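Masgate Wellness Center to Open Breathwork and Meditation Room in Delmont

DELMONT, Thursday, December 26, 2019 - Masgate Wellness Center will open a second practice room at its Delmont location in the new year and will use it for breathwork, seated meditation and restorative yoga. The room is on the ground floor, next to the existing yoga studio, and has its own entrance from the parking lot.

The new schedule has 5 classes a week. Morning breathwork meets before work hours on weekdays, and a longer guided meditation is held on Sunday evenings. Each class is limited to 20 people. Mats, blankets and bolsters are provided, and chairs are set out for anyone who does not want to sit on the floor.

"People have been asking us for a quiet class where they don't have to move much," the center said in a statement. "We didn't have the space for it until now."

The room measures 500 square feet. Work began in June and included a cork floor, dimmable lights and added insulation in the wall shared with the yoga studio. Lauritsen, the building's owner, handled the flooring and the new entrance.

Beginners can sign up for a 3-week introduction to breathwork that covers basic breathing patterns, posture and how to practice at home. No experience is needed. Anyone who is pregnant or has a heart or lung condition should talk to a doctor before signing up.

Current members may attend the new classes at no added cost. Drop-in visits are paid for at the front desk, and class passes bought for yoga can be used in either room.

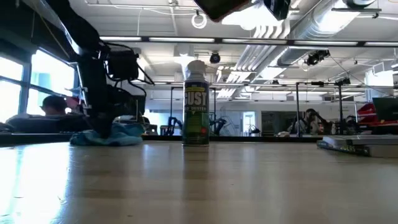 Sign-up for the introduction is open now at the front desk and by phone. Doors open 20 minutes before each class and close when it starts. Parking behind the building is free for people attending class.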